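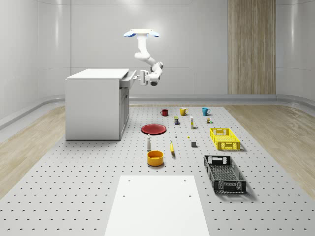 Drawers first: news from the simulation group

In November our small group at Vodus started to collect examples for the Tenen project. Tenen is a learning system for household tasks, and in this first period all the work is done in simulation. The arm hangs from the ceiling, the cabinet stands beside the platform, and the teacher guides the gripper from a desk with a hand controller.

We chose the drawer as the first task. It looks simple, but the gripper must arrive at the front edge from a good angle, and the arm has to bend quite far to the side before it can come back towards the cabinet. Uchenna Olatunji recorded 54 examples in the first round. Of these, 14 were put aside, mostly for the reason that the teacher had stopped in the middle to think. A person understands such a pause, but the system copies it - and then it also waits in front of the drawer.

The mugs, the bowl, the banana and the two crates stay on the platform also when the task is only the drawer. Roos De Bruijn asked for this. She wants the system to learn early that most things in a room are not its business today. Their places are changed between recordings, and the colours will change too from the next round.

After the drawer we go on with the crates. The task will be written as a short sentence, for example "put the banana in the yellow crate", and each teacher will record it in their own manner. We still need three more teachers for this part. Experience with robots is not necessary, but please reserve two hours for practice before your first recording. Write to Roos if you would like to join.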